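Notes for the Pullargate talk, home baking evening. Slides 4 to 7, ten minutes.

**Slide 4: Where people keep vanilla**
- Ask for a show of hands: fridge, drawer, shelf, windowsill.
- Fridge makes it cloudy. Still fine to use.
- Windowsill is the worst place. Light fades the flavor.

**Slide 5: The Nurnley survey**
- 163 replies. Most people had a bottle older than they thought.
- Don't read out the whole table. It's in the handout.

**Slide 6: Extract or paste**
- Extract for custards and anything poured.
- Paste where you want to see specks.
- Pass the Foselon samples around now. Start at the back row this time.
- If asked about price, say the small bottle costs more per spoon, then move on.

**Slide 7: Storage at home** (pause, drink some water)

Vanilla extract keeps for years if the cap is tight and the bottle stays out of the sun. Dark glass helps, but it won't make up for a hot spot over the stove. Say that people mostly store by habit, and mention the open shelf on the slide, with a dark brown bottle standing on it and a coffee machine lower down. Ask how warm their own shelf gets at breakfast time, take 2 answers, then go to the tasting.

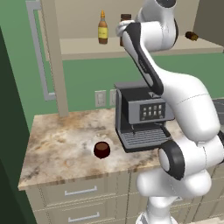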